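Introductory Financial Accounting
Unit 2: Capitalization and Depreciation of Small Assets
Course handout, Halima Oyewole
Shared 18 times

Read this handout together with the chapter on long-lived assets. It covers the purchase of low-value items, the choice between capitalizing and expensing, and the depreciation entries that follow. Land, buildings and leased property are left for a later unit.

2.1 The basic question

When a business buys something that will be used in more than one accounting period, the cost can be treated in one of two ways. It can be recorded as an asset and charged to income over the periods that benefit from it, or it can be charged to income at once. The first treatment is called capitalizing and the second is called expensing. Total expense over the life of the item is the same either way. The difference lies in timing, and therefore in reported profit and reported assets at each period end in between.

An item is a candidate for capitalization if the business controls it, expects to use it for longer than one period, and can measure its cost. These tests say nothing about size. A stapler passes all of them. In practice a size test is added, and most of the disagreement in class exercises comes from that test.

2.2 The capitalization threshold

A threshold is an amount set in the written accounting policy below which qualifying items are expensed when bought. It rests on the idea of materiality: a misclassification too small to affect the decisions of a reader does not justify the cost of tracking the item in a register.

For all exercises in this unit the firm is Gemar, a small translation agency, and its threshold is 1000 dollars per item. An item costing exactly the threshold amount is capitalized. State this rule in your working, as real policies differ on whether the boundary falls inside or outside.

A threshold must be applied the same way from one period to the next. A firm that raises it in a good year and lowers it in a poor one is managing its profit figure, and a reviewer will ask for the reason. A change in policy should be dated, approved and disclosed if its effect is material.
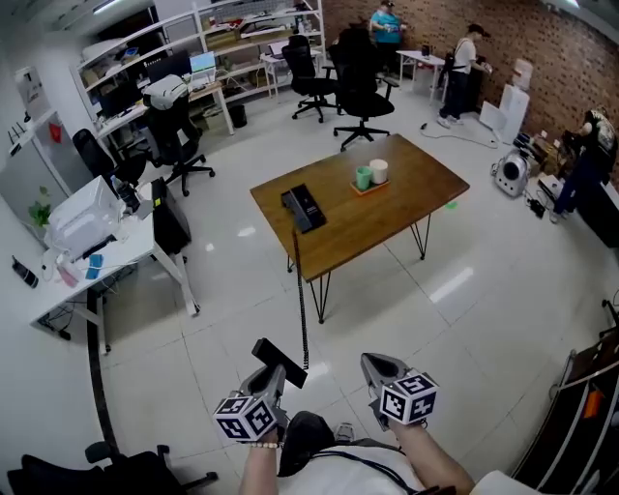
The unit of account is the level at which the threshold is tested. Most policies test each separately usable item, so that an invoice covering several things is broken into its lines before any comparison is made. Take an ordinary office as the case: the table with the hairpin legs is one unit, top and legs together, and the printer is another, separate from the white desk that it stands on. The two cups on the orange tray would never reach a threshold at any plausible price and go to office supplies. A plant in a pot is treated in the same way. The policy should also say what happens to parts that cannot be used alone, which are normally added to the cost of the thing they belong to.

Bulk purchases are the hard case. Suppose that Gemar furnishes a new room and that every chair falls below the threshold, while the order as a whole is well above it. Under a strict per-item policy the whole order is expensed. Under a grouping policy, similar items bought together for one purpose are treated as a single asset. Both are acceptable if applied consistently. The grouping policy gives a smoother expense pattern but creates a problem on disposal – when one chair is scrapped, part of the group cost has to be removed on some reasonable basis, usually an equal share.

2.3 What goes into cost

Cost includes the purchase price after trade discounts, import duties, sales taxes that cannot be recovered, delivery, and any assembly or installation needed to make the item ready for use. It does not include staff training, repairs made after the item is in service, or the cost of moving it later from one room to another.

Delivery charged on a mixed invoice is shared among the lines. Price is the usual basis. Weight is also accepted and may be more accurate when one line is bulky and cheap. The threshold is tested after delivery has been added, so a line just below the threshold on price alone may end up above it.

Ink, toner and paper supplied with a machine at purchase are in principle separate supplies. The amount is seldom material and is usually left in the cost of the machine. 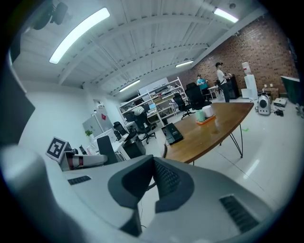
Subsequent spending follows the same logic. Spending that extends the useful life of an asset or adds to its capacity is capitalized, subject to the threshold. Spending that keeps it in its existing condition is expensed as repairs and maintenance. Extra memory fitted to a computer would pass the first part of the test and often fail the second part on amount. A replaced door seal on a refrigerator is maintenance. Describe the work itself in your answer and do not rely on the wording of the supplier invoice, which may call any job an upgrade.

2.4 Depreciation

Depreciation spreads the depreciable amount over useful life. The depreciable amount is cost less residual value. For small office assets the residual value is usually set at zero, as resale prices are low and the cost of selling takes up much of what is received.

Useful life is the period over which this firm expects to use the asset. It may be shorter than physical life. Computers are commonly replaced while still working. Furniture often stays in use long after it has been fully depreciated, in which case cost and accumulated depreciation both remain in the register until disposal, with a carrying amount of zero.

The straight-line method divides the depreciable amount equally over the life. Declining-balance methods charge more in early periods. Unless a question says otherwise, use straight-line, monthly, starting in the month the asset is ready for use. The date of payment has no effect on the starting month.

2.5 Worked case

Gemar buys a machine for 1000 dollars. Residual value is zero and useful life is two years. The machine is used for 18 months and then given away.

Cost equals the threshold, so the item is capitalized.
Accumulated depreciation after 18 months: 1000 × 18/24 = 750 dollars.
Carrying amount at disposal: 1000 − 750 = 250 dollars.
Proceeds: nil.
Loss on disposal: 250 dollars.

Entry on disposal:
Debit accumulated depreciation 750
Debit loss on disposal 250
Credit office equipment 1000

A common error is to credit the equipment account with the carrying amount only. That leaves a balance in both the cost account and the accumulated depreciation account for an asset the firm no longer holds. The two balances cancel in the statement total, so the error can go unnoticed until the register is compared with the ledger.

2.6 The register and the physical check

The asset register lists each capitalized item with its description, tag number, location, date in service, cost, life and method. The totals must agree with the ledger control accounts. A physical check compares the register with what is present and works in both directions: from the register to the floor, to find items that no longer exist, and from the floor to the register, to find items never recorded.

Items below the threshold are outside the register, but they may still need control. Portable devices are easy to lose, and many firms keep a separate list of them with no amounts attached. The list has no effect on the accounts. Keep the two records apart in your answers – several scripts last September gave depreciation figures for items that had been correctly expensed one line earlier.

2.7 Exercises for discussion

Draft a capitalization policy for Gemar in one page. It should cover the threshold, the unit of account, grouping, delivery costs and disposals.

Explain the effect on profit in the first and second year if a bulk order of chairs is expensed instead of capitalized. Assume straight-line depreciation and no disposals.

A supplier invoice combines a desk, its delivery and a service contract. State the treatment of each line and the basis on which delivery is shared.

Corrections to section 2.3 were supplied by Dagim Hadgu. The wording of the grouping rule follows the version used in Nuria Gebru's tutorial.

Related handouts
Unit 1: Accruals and Cutoff
Unit 3: Inventory Counts and Cost Flow
Bank Reconciliation: The Tusta Case
Reading a Supplier Invoice (Abrehet Adugna)

Contact: accounting course office, Polommont College | © Polommont College | Last updated January 10, 2021 | Back to top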